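Trumell Opens Sorting Tables for Household Odds and Ends in August

Free drop-in sessions will help people clear the small things that collect on desks and in bathroom drawers

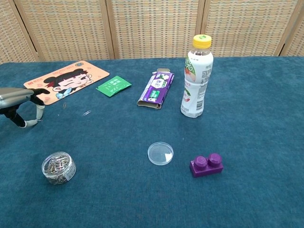 What the sessions cover

Household services company Trumell will run a series of free drop-in sorting sessions through August at its Flukum building. Visitors can bring one bag of mixed small items from home, spread them out on a felt-covered table and decide what to keep, pass on, recycle or throw away.

The sessions are aimed at the kind of clutter that does not belong to any one room. Mouse pads, sachets, drink bottles and opened toothpaste cartons are typical of what ends up together at the bottom of a bag or the back of a shelf.

"People are good at sorting clothes and books," said Ilari Lehtinen, who manages the program. "They get stuck on the small stuff. You have a mouse pad you don't use, a box that's already torn open and a bottle, and they all go back in the same drawer."

The program follows a trial held last winter, when 682 people came to sessions at two Trumell locations. The average visit lasted less than an hour. Most visitors came with a bag from a desk or bathroom, and the company has planned the August tables with those rooms in mind.

How a visit works

Each visitor gets a table to themselves. Everything comes out of the bag before any decisions are made, and items are laid flat with space between them. Staff can answer questions about local recycling rules, including what to do with caps and mixed packaging, but they do not make choices for visitors.

Items in good condition can be left for Bulance, a reuse shop that will collect from the building each week. Opened food, medicine and anything sharp cannot be accepted – visitors should leave these at home.

"A mouse pad with a cartoon on it will find a new desk pretty quickly," said Toivo Sjöberg, shop manager at Bulance. "We would like to see more of those and fewer single socks."

Trumell expects some 2,000 visits over the month. Table covers and sorting trays are being supplied by Muñoz.

Times and booking

Sessions open at 9 a.m. and the last visitors are admitted at 4 p.m. A later session will be held each Wednesday for people who work during the day. No booking is needed for individuals. Groups should contact Santeri Kettunen at the Trumell front desk before coming.

Media contact: Paavo Riihimäki, Trumell press office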